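October, Sunday, started 8 am
Nistdale workshop, dye bench

Madder again. Picking up from where the last page stops, with the orange mess. Plan was to redo the whole lot with rainwater and keep everything else the same, and see if it is the tap water or me.

Wool: the Kirnden two-ply, undyed, skeins already wound. Dry weight 382 g for the lot, weighed twice, scales behaving today. Ties checked, three were too tight and would have left white bands like last time. Retied loose in a figure of eight with the cotton string. Don't use the nylon string, it slips.

Scoured last night. Washing soda and a drop of the plain soap, brought up slowly, left in the pan with the lid on till morning. Water came out the colour of weak tea. Second rinse still a bit cloudy so gave it a third. This yarn holds on to its spinning oil more than the old stuff did and I think half of our patchy results are down to that and nothing cleverer.

Mordant: alum, usual strength, with cream of tartar. Pan is the big enamel one with the chip on the handle side. Filled to the 3000 ml line first to dissolve the alum in hot, then topped up with cold till the skeins could move. Held just under a simmer for an hour, then gas off and left to cool with the wool in.
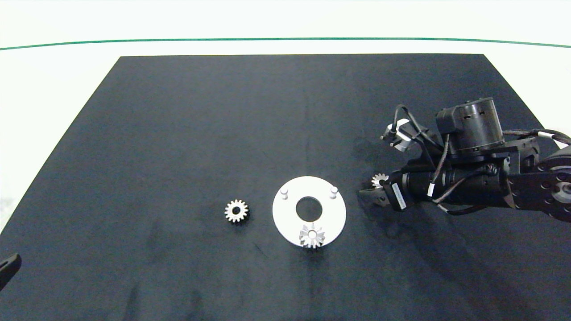

Meanwhile the root. Majali chopped madder, the opened sack, not the new one. Smells fine, earthy, a bit sweet. Soaked it overnight in the bucket with rainwater from the butt, strained through the old curtain. First pour was brown and horrible, tipped it down the drain as the recipe card says. Kept the root, new rainwater on it, then into the second pan.

Chalk. Rainwater has nothing in it so it needs a bit of chalk or you get salmon pink instead of red. Put in a level spoonful, crushed. Pot went noticeably darker straight off. Not sure if that is a good sign or just the chalk stirring up the sediment. Will see.

Temperature is the whole job with this stuff. Too hot and the browns come out of the root and you can't get rid of them. Started the wool in at 39 degrees and brought it up as gently as the small ring will go. The ring is rubbish at low, it goes out if the back door is open. Relit it twice. Put a tile under the pan for the second hour, which helped a lot, should have done that from the start.

10.15 – colour pale peach, uneven, floating root bits stuck in the skeins.
10.50 – proper orange. Turned everything. Thermometer probe reading jumpy, wiggled the plug, fine.
11.30 – red showing on the parts under the surface, top loops lagging. Put a plate on top to hold it all down.
12.40 – good even brick red, best so far. Turned again, lunch.
2.00 – no change that I can see. Gas off. Leave in till tonight.

Note for whoever does the next one: put the root in a bag. I know we said the colour is weaker through a bag. Picking bits out of wet wool took longer than the mordanting.

Second thing today was the Skaltus samples. They want a swatch card of four reds and they want them repeatable, meaning somebody other than us should be able to read the card and get the same shade. That is optimistic. Told them on the phone that two sacks of root from the same grower can be a shade apart, they said fine but I dont think it went in. Will write it on the back of the card in capitals.

Cut test lengths from the leftover mordanted yarn and ran them in jam jars in the water bath:

Jar A – rainwater, no chalk. Salmon. Pretty, wrong.
Jar B – rainwater with chalk. Matches the big pan.
Jar C – tap water, nothing added. Duller than B, browner, close to last week's.
Jar D – tap water plus chalk. Brown. Not worth repeating.

So it is the water, mostly. Bit annoyed as I spent a good while last week blaming the alum. Jar C got a bit hotter than the others as it sat over the element, so take that one with a pinch of salt. Should be rerun with the jars swapped round.

Also tried a dip of B in weak iron water, just in and out. Goes to a plummy brown very fast. Nice but keep the iron jar well away from everything else, and the spoon. THE SPOON WITH THE RED TAPE IS THE IRON SPOON. Found it in the cutlery pot again. 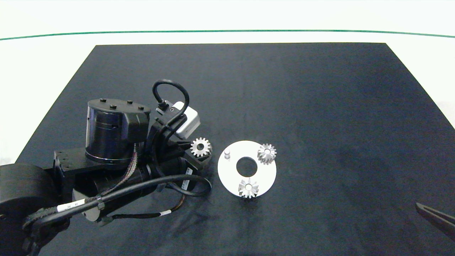 STOCK AND ORDERS

Alum – half a tub, enough for two more runs this size.
Cream of tartar – nearly out. Get the catering size.
Chalk – plenty.
Madder – opened sack a third full. New Majali sack unopened, lot number on the label ends 999, write that on the swatch card when we start it.
Kirnden yarn – no more of the two-ply after this until they restock. They have a thicker one but it takes colour differently and I don't want to change two things at once.
Rainwater – butt down to around a quarter. If it doesn't rain we are stuck. Could ask next door.
Gloves – the good ones have split. The thin ones are useless in hot water.

7.30 pm – skeins out. Squeezed, not wrung. Hung outside for the first drip then in to the rack over the sink. Colour is a warm red leaning to brick, even all the way round apart from one skein with a paler patch at the tie, which I must have missed. Put that one aside for Skaltus to cut up, they won't mind.

Not rinsing tonight. Read somewhere that letting it dry before the first rinse fixes more of it. No idea if true so doing half and half: left side of the rack rinse tommorow, right side leave a week. Labels are on with pins, pencil only, the biro ran last time.

Exhaust bath saved in the lidded bucket by the door. Should give an apricot. Use it soon, it goes off and the smell is dreadful.

To do:
Wash pans, scrub the chip with soda
Fix or replace small ring
Light test strips for the window, half covered with card
Rerun jar C
Ring Skaltus about the card size, they gave two different ones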